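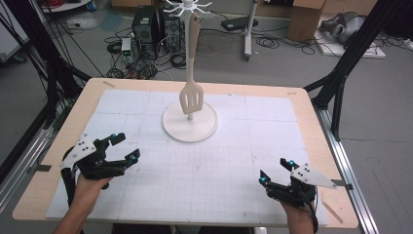 *The spatula on its stand, between the two hand grippers.*

**The Hokcombe Exercise**

The rules of the Sondent student program required that every demonstration be entered in the log before the next one began. The second-year student assigned to the utensil station had entered 43. The requirement was 80, and the laboratory closed at 5.

She set her elbows clear of the table and closed both grippers once, as the handbook directed, then opened them again. The spatula hung from its hook above the round base. It was to be taken down, held level, and returned.

"Demonstration 44," said her partner, who kept the log.

She raised the right gripper. The instructor had informed the class in December that a machine would learn only what it was shown, hesitation included. Three of her earlier entries had been struck for that reason. She had not disputed the decision, although she had copied the numbers onto the back of her hand.

Her grandmother had hung a spatula in the same manner, beside the stove in Nititz, and had never once looked for the hook.

The student fixed her eyes on the slots in the broad head and reached.

"Hesitation?" her partner asked, with the pen lifted.

"None," she said. "Please enter it."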